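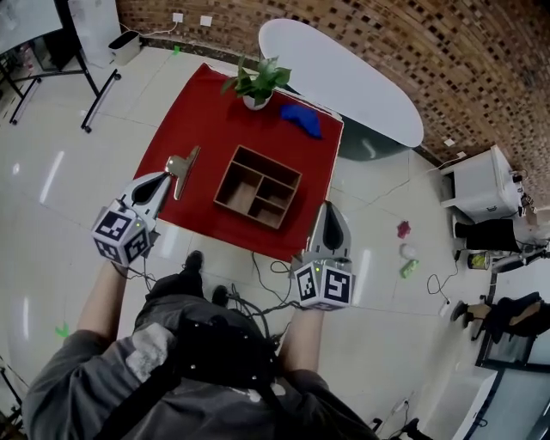 Teaching by demonstration

Hand-held grippers or leader arm for small sorting jobs?

bdubey
We're about to start a new set of demonstrations for the Nishad project and I'd like opinions before we commit. The task is desk tidying: pick up a binder clip, put it in one compartment of a wooden organiser, let go, back off. Two arms will run it in the end, so both hands have to be shown.

The choice is between carrying the grippers by hand, with marker cubes on them for tracking, or sitting at a leader rig and driving the real arms. I've done 50 runs each way as a trial. By hand I get through a run in 12 seconds. On the leader rig it's nearer a minute, and I drop the clip more often.

So speed says by hand. My worry is that I move in ways the arms can't follow. Has anyone trained on hand-held data only and had it work on the robot?

tarn_end
Yes, for a similar job (cutlery into a tray). It worked, but we had to throw away a lot of runs where the wrist angle was out of reach for the arm. Write the reach check before you collect anything. We wrote ours afterwards and lost 300 runs to it.

Also slow down. 12 seconds is quick if your arms top out where I think they do.

Michailidis G
I'd disagree with slowing down. You can stretch the timing when you process the data, and people who try to move slowly start to wobble. Let them work at a normal pace and scale it later. Contact is the exception. When the fingers close on the clip, hold still for a moment so there are a few clean samples of the grasp.

tarn_end
Stretching is fine for the reach. It isn't fine for anything that swings or slides. A binder clip dropped into a compartment from a height will behave the same however you stretch the recording.

Michailidis G
Then don't drop it from a height. Lower it in and open the fingers. That's a rule for the person showing the task, and it costs nothing.

bdubey
Fair points from both. The reach check I can do, we have the arm model. I hadn't thought about the release. Looking back through my trial runs I let go early in quite a few of them.

Another question. Does it matter if both hands are always doing something? In my task the left picks up and the right mostly waits. I've been holding the right one wherever it's comfortable.

plainbearing
It matters more than you'd think. Ours learned to drift the idle arm because the person showing it drifted. Pick a rest position and go back to it at the start and end of every run. A bit of tape on the table edge will do.

Also keep the marker cubes facing outwards. If you roll your wrist inwards to get at a narrow compartment you can hide one, and then you have a gap in the track just where you need it. 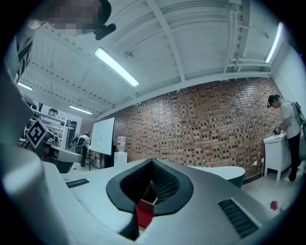 Grigoris Michailidis
Same person as above, I've been moved to my full name on here. On the idle hand I agree with plainbearing. I'd add that more than one person should do the showing. At Clestorwood we had a single operator for the whole of September and the result copied her habits closely, including a small pause over the tray that she didn't know she had. With a second operator the pause went away.

tarn_end
More people also means more ways of doing the same thing, and with a small set that can be worse. If you have 600 runs split between three people who each grip the clip differently, you haven't got 600 of anything. Agree the grip first. We say flat handle or body, never both.

Grigoris Michailidis
Agreed on the grip. I wouldn't fix the path though. Let them come in from where they like.

hob_and_nail
Going against the thread a bit – I'd still do some of it on the leader rig. The grippers in your hands have no arm behind them, so the model never sees the elbow getting in the way of the box wall. We mix in around a tenth from the real arms and it helps with the last few centimetres. We use the Ernus rig, which is clumsy, but that share is bearable.

plainbearing
A tenth sounds right. Do those last, once you know which compartments give trouble.

bdubey
Thanks all. Plan for now: reach check first, one agreed grip (body of the clip), fixed rest position for the idle hand, lower and release, two operators. Leader rig runs at the end for the corner compartments only. Hiline have lent us the arms until 23rd December, so I'll post the success rate before they go back.

tarn_end
Post the failures as well please, with which compartment.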